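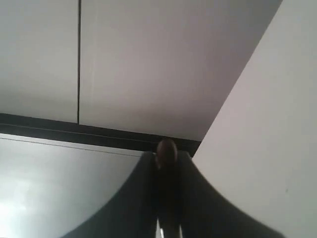 Kinga Takács asks whether the club arm should be wiped down before or after practice. Before, with the power off. Use a dry cloth on the gripper and a clean one on the camera lens.

Other tips from the Hillton robot club:

Keep screws from each joint in their own jar lid.
Check the wrist bolts every 12 runs – a quarter turn is usually enough.
Tape cables down with 2 inches of slack at the elbow.
Run new code at low speed first.
Store batteries away from the heater.

Spare jar lids go in the drawer under the vise.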